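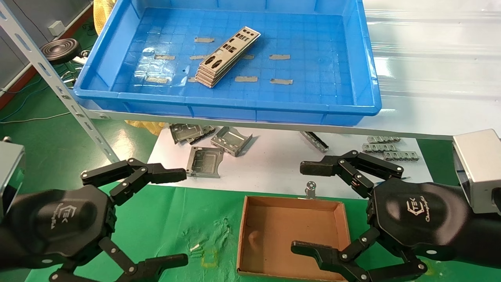

*A blue tray with I/O shields and strips of gray tape.*

# Sorting a Box of Old Computer Parts Without Losing Your Mind

If you have ever inherited a box of computer odds and ends, you know how it sits in the closet and quietly grows. Mine came from my old neighbor Ruaridh Kinnear when he moved to Warnen in June, and it took me 2 long evenings to get through (with plenty of tea, and a fair amount of wandering off to look things up).

## Before you start

Clear a table with good light and find some shallow trays with raised sides. Deep bins are fine for storage, but for sorting you want to see the bottom! You'll also want:

- masking tape and a marker
- small zip bags for screws
- a soft, dry paintbrush for dust
- a notebook

## Step 1: Make big piles first

Cables in one place, cards in another, metal bits in a third. Don't stop to test anything yet. I always want to, and I always end up an hour later on the floor with an old sound card and nothing sorted.

## Step 2: Match the I/O shields

These are the thin metal plates that fill the gap at the back of the case, with cutouts for the ports. Each one fits its own motherboard layout, so hold it up against the board before you label it. Stack the leftovers flat, and mind your fingers, as stamped edges can be sharp.

## Step 3: Bag and label the screws

Put each size in its own bag and write down what it fits. My friend Cristóbal Cáceres tapes one sample screw to the outside of every bag, and I've been copying him ever since.

## Step 4: Decide what goes

I give myself one small shelf, and whatever won't fit has to leave. Loose boards go into anti-static bags before they're put away, and anything with a battery comes out of the pile to be recycled separately. Call your local drop-off and ask what they take, because the rules vary a lot from town to town.

## Step 5: Write the list

Tape a list inside the closet door, newest things at the bottom. Cross items off as you use them, and leave a few blank lines for the next box.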